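Stovness Residents' Board > Shared Lounge > Table and refreshments
Sorting bowls on the marble table: proposed arrangement

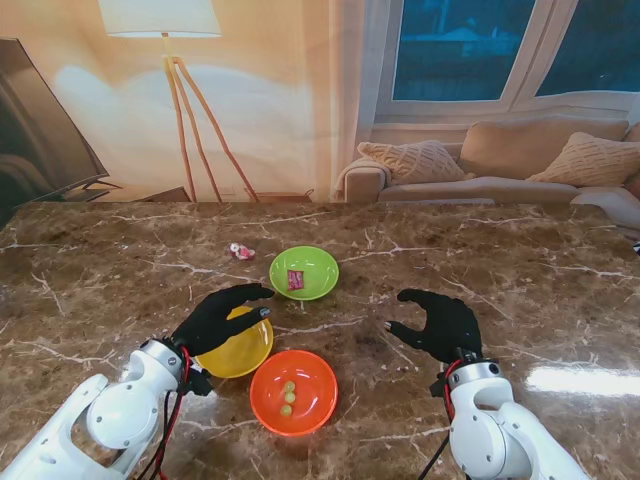 Opening post
Posted by H_Brondum, 2022-02-01

Members are invited to comment on the arrangement of sweets on the lounge table. It is proposed that three plastic bowls be retained: lime green at the back, yellow to the left and orange-red nearest the front. Wrapped sweets would go in the green bowl and unwrapped items in the orange one. The yellow bowl would be kept for wrappers. Comments are requested before the April meeting.
Hjalti Brøndum, Lounge Secretary

Reply from Geerts_Flat3
I support the use of separate bowls. I would observe, however, that a red wrapper is lying in the green bowl, and a white and red twisted sweet is on the marble beside it. If the scheme is to be adopted, both should be moved.

Reply from Lotura
I must respectfully disagree with the proposal. Plastic does not suit a brown marble top of that quality. The residents of Cadivthorpe House use a single glass dish, and I am not aware of any complaint there.

Reply from H_Brondum
The point regarding glass is noted. The lounge budget for the year is 800 kroner, of which 783 is already committed -- a glass dish would therefore have to wait. Geerts_Flat3 is correct about the wrapper.

Reply from Wenning
Could it be clarified what the pale green items in the orange bowl are intended to be? If they are grapes, they should be covered overnight. If they are gumballs, I have no objection, although I would prefer them wrapped.

Reply from Geerts_Flat3
I share that concern. Fruit and sweets should not be placed in the same bowl under any arrangement.

Reply from Lotura
My objection to the plastic stands -- I ask that it be recorded. I have no objection to the colours.

Reply from H_Brondum
It will be recorded. A separate covered dish for fruit has been added to the April agenda.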